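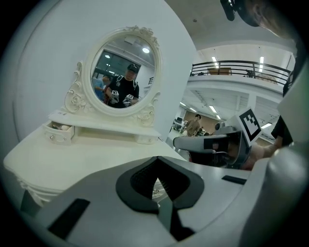 Bloxham showroom - the furniture pictures, finally

Posted 11 September 2022

OK so these took longer than promised. The white pieces are mostly in now and people keep emailing to ask what the rose dresser looks like in a real room and not in the catalog. One picture up so far, notes under it, more when I get the cable back from Akihiko.

Quick intro for anyone new. Bloxham is our big hall, ground floor plus the balcony. Painted and carved furniture, bedroom stuff mainly. Some of it is Okside, some is Brosaseck, a few odd bits from house clearances. Everything can be looked at, opened, leaned on (gently).

1. White vanity with the oval mirror

Cream-white top, carved scalloped edge along the front. Roses on the mirror frame - a crest of them at the top, more lower down at the sides. Two little drawers under the glass, one each end. Left one has a small round knob and was part way open, a few small white things still in it.

Good deep top, plenty of space for a lamp and a tray and still somewhere to put your elbows. Price is 325, delivery on top. No stool with it, sorry, the stool went in December with a different table and we never saw another that matched.

A few things people asked

Is the mirror fixed? It comes away for moving. 4 screws at the back, keep them in a bag taped to the leg or you WILL lose one. Ask Poppy how she knows.

Can I repaint it? Once you've bought it, sure. Please don't sand the roses though, go over them with a soft brush and soapy water first and let it dry overnight. Most of the gray in the carving on old pieces is just dust and hairspray.

Do the drawers stick? A bit in damp weather. Rub a candle end on the runners.

Will it go up my stairs? Measure first. Mirror and base travel seperately, so it's the base that matters. Email me the width of your narrowest turn and I'll check.

Can you hold it? 10 days with a deposit, then it goes back out on the floor. Stock number is 417, put that in the subject line or it ends up with the wardrobe inquiries.

Still to come

- the Brosaseck bed, headboard and footboard, once the slats are sorted
- two nightstands, same white, plainer carving
- Akihiko Tanabe's repaired writing desk. He did the veneer on the lid, really neat work, want to get that in daylight
- Bendomau chairs - a pair, maybe a third if the leg holds

Poppy Blackburn has the price list and does the deliveries book, so dates go to her and not me please. Everything else, use the form on the contact page. Will add the next pictures underneth this one as they're done, so same link.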